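Tiempo de lectura: 7 min

4. Puesta en marcha de la balanza de recuento Drustham

Antes de nada: esta sección vale para el modelo de sobremesa y para el de plataforma. Donde cambia algo, se avisa. Si vienes de la Gallton antigua, léela igual, el menú es otro y la tecla TARA está donde antes estaba CERO.

4.1 Colocación

1. Sacar de la caja. Guardar los cuatro tacos de espuma, hacen falta si vuelve al servicio técnico.
2. Quitar el tornillo rojo de transporte (debajo del plato, lado izquierdo). Media vuelta y sale. No tirarlo.
3. Mesa firme. Ni carrito ni estantería con baldas que cedan.
4. Lejos de puertas, ventiladores y de la salida del aire acondicionado.
5. Girar las patas hasta que la burbuja quede dentro del círculo. Primero las de delante.
6. Poner el plato. Tiene que asentar en los cuatro apoyos, si baila está girado.

CUIDADO: nunca encender con el tornillo de transporte puesto. La célula se fuerza y la avería no entra en garantía.

Nota: en la plataforma el tornillo son dos. El segundo va tapado con una pegatina gris.

4.2 Encendido y calentamiento

1. Enchufar el adaptador a la balanza y luego a la red. En ese orden.
2. Pulsar ON hasta que pite.
3. Sale la versión del programa y después una cuenta atrás. No tocar el plato.
4. Cuando marque 0 dejarla quieta 37 minutos. Sí, tantos. Con menos calentamiento el cero se va moviendo y luego vienen los inventarios raros.

Con batería el calentamiento es el mismo. Una carga completa da para casi 70 horas si se apaga la luz de pantalla (menú LUZ, opción AUTO).

4.3 Calibración

Hacerla el primer dia, al cambiar de mesa y cada mes de septiembre con la revisión general. Pesa patrón incluida, en el estuche azul. Cogerla con el guante, los dedos dejan grasa.

1. Plato vacío. Pulsar MENÚ y bajar hasta CAL.
2. Código: 102. Aceptar.
3. Esperar a que parpadee la cifra.
4. Pesa en el centro del plato. No moverla.
5. Pitido largo — guardado. Retirar la pesa.
6. Volver a poner la pesa para comprobar. Si no coincide, repetir desde el paso 1.

Si da ERR 4: corriente de aire o mesa floja. Si da ERR 7: pesa equivocada, o es la de la Gallton, que no sirve.

4.4 Recuento de piezas

Lo que más se usa. La balanza pesa una muestra, saca el peso por pieza y divide. Si la muestra está mal contada todo lo demás sale mal, y no avisa.

1. Recipiente vacío al plato. TARA.
2. Contar la muestra a mano. Dos veces.
3. Echarla en el recipiente.
4. Pulsar MUESTRA y meter la cantidad con el teclado.
5. Esperar al símbolo de estable (triangulito arriba a la derecha).
6. Aceptar. La pantalla pasa a PZS.
7. Echar el resto y leer.

Piezas muy ligeras: muestra grande. El programa admite hasta 300 piezas por muestra.

Nota: si sale la palabra POCO la muestra no llega al mínimo. Añadir piezas y corregir la cantidad, no hace falta empezar de cero.

Nota: una referencia por pesada. Piezas parecidas de dos colores pueden pesar distinto aunque midan lo mismo. Separar antes.

CUIDADO: no soltar las piezas desde arriba. El golpe cuenta como carga y con el tiempo descentra la célula.

4.5 Recipientes y taras guardadas

Se pueden guardar taras para no pesar el cubo vacío cada vez. Sirve cualquier recipiente rígido que no toque la mesa ni la carcasa.

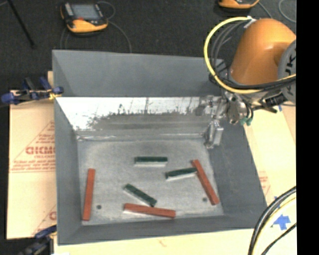

Departamento de Almacén y Recuento — centro de Edville

Los cubos metálicos de paredes inclinadas van bien para piezas largas, se ve el fondo desde arriba y se vacían rápido. Apoyarlos siempre por el fondo plano, centrados. Si es más ancho que el plato, usar el suplemento Baloch (se pide aparte).

Para guardar una tara:

1. Recipiente limpio y seco al plato.
2. TARA, mantener hasta que salga T--.
3. Elegir número de memoria y aceptar.
4. Escribir el mismo número en el recipiente, por fuera, con rotulador permanente.

Para usarla: TARA corta, número, aceptar. Con el plato vacío saldrá un peso negativo, es normal.

Nota: etiquetas, cinta y restos de cartón cambian la tara. Volver a guardarla si se le ha pegado algo al recipiente. En los de plástico repasar tambien el asa.

CUIDADO: peso del recipiente más piezas siempre por debajo del máximo de la placa trasera. La tara no amplía la capacidad. Si aparecen rayas en pantalla, quitar carga ya.

4.6 Limpieza

1. Apagar y desenchufar.
2. Quitar el plato y pasarle un paño húmedo, jabón neutro si hace falta.
3. Carcasa: paño casi seco. Nada de espray directo.
4. Hueco debajo del plato: brocha seca. Nunca aire comprimido, mete el polvo en la célula.
5. Secar, montar, mirar la burbuja otra vez.

Si se vuelca líquido encima no encender. Boca abajo sobre un trapo y llamar.

4.7 Si algo no va

No enciende: adaptador, luego batería, luego fusible (en el lateral).
El cero se mueve: falta calentamiento o hay aire.
Recuento corto siempre en lo mismo: muestra mal contada. Repetir 4.4.
Pita sin parar: tecla atascada, casi siempre MUESTRA.
Pantalla en otro idioma: MENÚ, cuarta opción, bajar hasta ESP.

La conexión con la impresora de etiquetas va en la sección 5. Revisado el 2 de noviembre.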